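Rarkel opens shared kitchen corner on its second floor

Tenants at the Rarkel building have a kitchen corner of their own as of Wednesday morning, and we could hardly wait to tell you about it! The centerpiece is a tall refrigerator with a big upper door, a lower door and one more compartment underneath, so lunches, drinks and the Fotik team's famous jars of pickles (you know who you are) can each have their own spot.

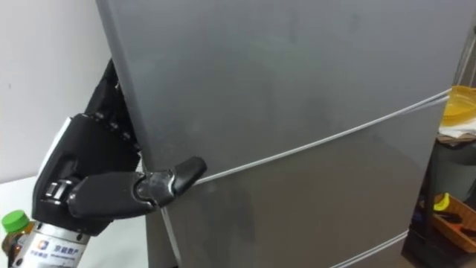 The refrigerator in the new kitchen corner, with its plain gray doors.

The whole project cost $3,397 against a budget of $3,000, and the building fund is covering the difference. Tenants won't see any of it on their bills. Most of the money went to the refrigerator, and the rest paid for delivery, wall paint and a new circuit, which the electricians finished in November.

The corner has a wood floor and a white desk with a long, flat top, handy for unpacking a grocery bag before everything goes in the cold. Tall bottles are welcome too. Five companies share the space, among them Fotik, Javetti and Ait Brahim, and each one gets its own shelf or bin. 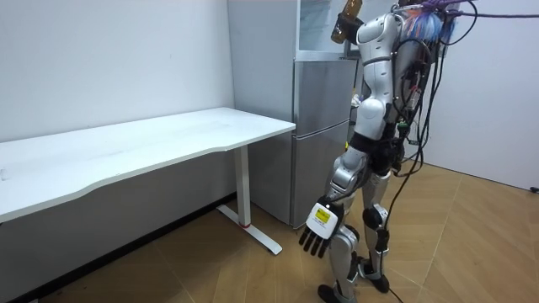 How the corner will work

Put your company name and the day on anything you'd like to keep. Food without a label goes out on Wednesday at 5 p.m., when the shelves get wiped down. Please keep the tabletop clear when you leave, so the next person can set down a plate or a bag right away. Spills happen, and there are cloths in the hallway closet!

We kept the walls off-white and bare for now. Tenants asked for a calm place to put a meal together, and we'd love to hear what you think of it before anything gets hung up. The table sits right along the wall, a short reach from the refrigerator, and that closeness was the request we heard most in the spring survey.

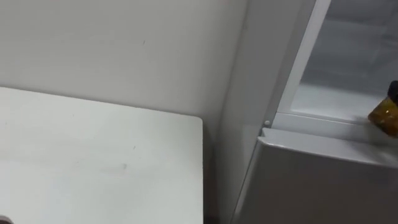
Woo-jin Seol is glad the walk to the corner store can finally be skipped on rainy days, and hopes a kettle and a second table will follow next year. Kazimír Kováčik would put the kettle first.

Suggestions can be left at the front desk until 2 p.m. on any working day.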